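Kirketti Lounge Tidying, release notes and data card

Contents
Kirketti is a set of 311 annotated sequences of small household jobs done in one furnished lounge. Most of the jobs are tray work: putting a tray on the table, loading it, moving it, emptying it, stacking it away. The rest are flattening and folding packaging, and putting cushions back on the seats.

Of the 311 sequences, 258 run from a set-up room to a finished one. The others stop partway and are kept in the folder named partial. Please don't mix the two when you report completion.

Folder layout
tray/ loading, moving and emptying trays on the table
packaging/ cardboard and paper, from the table or the floor
soft/ cushions and bolsters
partial/ anything that stops before the job is done
labels/ one text file per sequence, same base name
objects.csv the list of 19 object classes

The room
All sequences were recorded in the same lounge. The table is oval, in light wood, and the floor is gray tile with a marble pattern. The seats include a round white armchair, a dark navy chair with metal legs and an orange-framed sofa. The striped cushions are black and white. They get moved between seats from one sequence to the next, so don't use them to work out where you are in the room. The armchair and the sofa stay put.

The ceiling is white and ribbed and the fluorescent light was left on throughout. Expect glare on pale objects when the view tilts up. 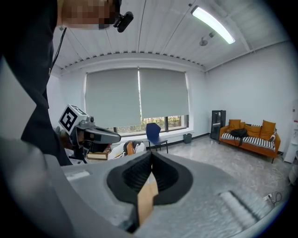
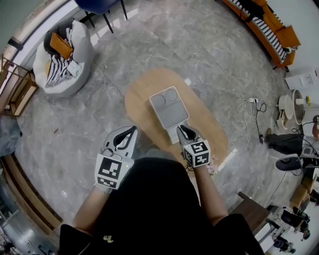 Object labels
Trays are labeled by their compartments. A tray with two round wells and one rectangular compartment is tray_2r1s. A plain flat tray is tray_flat. If a lid or base is under the tray, it gets its own label (tray_part) and the two are treated as separate objects even when they are moved together.

Cardboard is labeled card_strip when it is long and narrow and card_flat otherwise. Selamawit Berhe and Getachew Degefa did the first pass of labels and Ruby-Lee Partington checked them. Where they disagreed on strip or flat, the label is card_flat.

Power strips and cables on the floor are labeled floor_clutter. They are never the target of a job.

What counts as done
Tray jobs: the tray is flat on the table and released.
Packaging jobs: the piece is in the bin or on the stack, with nothing hanging over the side.
Soft jobs: the cushion is on a seat. Which seat doesn't matter.

Known problems
The first 4 sequences in tray/ use older label names. A mapping is in labels/old_names.txt.
Small items near the edge of the table are sometimes unlabeled.
tray_part is missing in places where the tray covers most of it. We plan to fix these in July.
White trays against white furniture gave us the most label corrections, so check your boxes there.

Versions
1.1, May 2023. Split partial/ out of the main folders and added objects.csv.
1.0. First release.

Contact
Label questions go to Tekle Birhane. Download and storage questions go to Aiman Goh. Give the sequence name and the label file line number when you write.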